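Garage and workshop walk-through, Clunirdale rental, 10th February

I do this check before every new tenant, and I'm putting my comments in because Tanveer Khattak asked what I look at (hi Tanveer!).

Side door. Closes and latches by itself. OK. Still squeaks, but I kind of like hearing who's coming in.

Extinguisher. Gauge in the green, pin in place, tag signed by Osvaldo Testa. OK.

Outlets by the sink. Tested both GFCIs. One tripped right away, the other took two pushes. REPLACE. I'm not arguing with a cheap outlet when there's water that close.

Small parts storage. Drawers slide, nothing sharp poking out. OK.

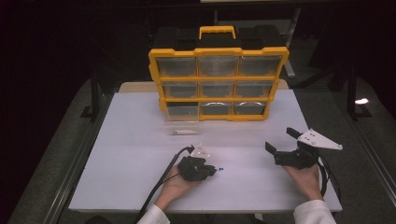

Extension cords. Found one run under the rug again. FAIL. Aníbal Restrepo, if you're reading this, I love you, but no! It's coiled on the hook now and I'd like it to stay there.

Space heater. The Turnau has its tip switch and it clicks off when I tilt it. OK, but keep three feet clear all the way around (the paint shelf was creeping up on it, so I shoved the shelf back).

Paint and thinner. Lids tight, except a can of deck stain from August that had skinned over. Set aside for the county drop-off.

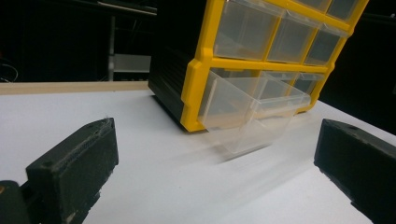

2 min read

Ladder. Feet good, spreaders lock, one rung sticky with who knows what. Cleaned it. OK.

Smoke alarm. Loud, oh boy. New 9 volt battery while I was up there. OK.

Garage door. Auto-reverse worked on the block test, but the left sensor wobbles on its bracket. FIX. Gaetano De Luca has the right screws and says he'll stop by after work.

Lights. The tube over the bench flickers when it's cold. Bulb's on order from Donati.

Recheck the outlets and the sensor before handing over keys.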